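Mars, 22 h 40

Passé la journée chez Rovport, où Gilmar Vasconcelos voulait me convaincre que mes corvées vivent leurs derniers mois. J'avais laissé l'évier plein en partant, par confiance dans l'avenir. Je l'ai retrouvé plein.

Il m'a parlé une bonne heure du linge, des étagères, du lave-vaisselle qu'on ne videra plus. Ensuite il m'a montré où ils en étaient, et il était question d'un petit bloc bleu et d'une boîte. Je m'étais assis sur un tabouret trop haut, avec un café de distributeur, et j'ai regardé comme on regarde un beau-frère monter un meuble.

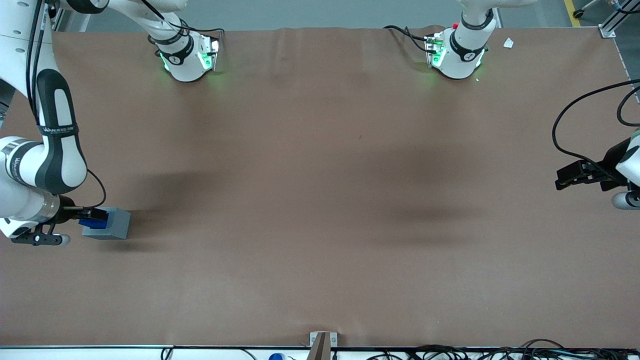 Le bloc bleu dans la pince, contre la boîte grise.

Gilmar parle de 119 essais depuis février, dont 69 réussis. Je lui ai dit qu'à ce tarif-là il me resterait peu d'assiettes. Il a noté la remarque, ce qui m'a inquiété pour lui. Chez Zivine, paraît-il, ils en sont aux torchons, mais il faut que le torchon soit à plat et de bonne humeur.

Ma mère rangeait plus de 200 bocaux par été en téléphonant à sa sœur. J'y ai pensé dans le train, raté d'abord, puis pris à 17 h.

Il m'invite à revenir en juin, pour les tasses. J'ai dit oui. Je viendrai avec une tasse à moi, l'ébréchée.

Fait la vaisselle en rentrant, sauf la poêle, qui trempe.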